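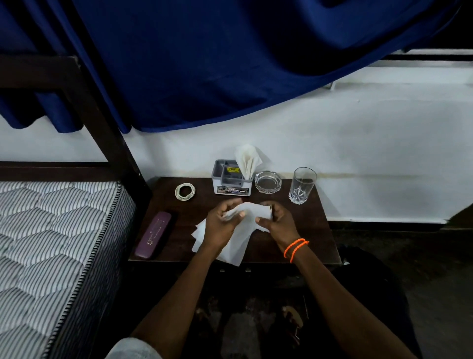
Read the paper grain before you do anything else with a letterfold. Most of the letters I get asked about have been opened along the wrong line, and the damage dates from the opening, long after the posting.

Background for new followers: before gummed envelopes were common, a letter was usually one sheet, folded into its own packet and closed with wax or a wafer. The address went on the outside panel. I catalogue these for the Prekness collection.

Grain direction is the way the fibres settled when the sheet was made. Machine-made paper has a strong grain. Handmade paper has much less of one, but a long-stored sheet will still have a crease it prefers.

Test for machine-made stock: bend the sheet gently one way without creasing it, then the other. The bend with less resistance runs parallel to the grain. Do this on modern copies only, please. Merike Ots has a drawer of torn originals at Mistmont that were "tested".

A fold across the grain cracks on the outside. Under a hand lens you see short broken fibres standing up along the ridge. A fold with the grain stays smooth and tears later, usually from one end.

Question from Zane Grigaitė: does the order of the folds matter, if the finished packet looks the same? Yes. The first fold is made through one layer and the last through several, so the last is always rounder. Measure the panels. The inner ones are narrower by a small but regular amount.

That difference is how Baiba Siliņa sorted the Rätsep letters into two groups. Same sender, same size of sheet, same seal. One group was folded in thirds and then tucked, the other tucked first. Her view is that a clerk took over the folding in February. I think that is likely but the dates are thin.

The Rätsep group has 282 items. 2 have no address panel at all and were presumably carried inside something else.

On wax: please stop picking at it. The slit or tear under a seal is evidence. If the paper came away with the wax, the missing piece is often still stuck to the back of it, and the words on that piece can be read.

On flattening: we don't, as a rule. A pressed letter is easier to scan and has lost its fold angles for good. Laimutė Petrauskas at Wundatura supports them open on a shaped card, which takes longer and uses more shelf — I have come round to it.

If you want to practise, use plain office paper and number the panels in pencil before you start. Unfold it, leave it overnight, then try to work out the sequence from the creases with the numbers face down.

Maarja Sakalauskas has asked for a post on paper locks, where a strip cut from the margin is threaded through a slit. That needs diagrams, so it will be a separate thread.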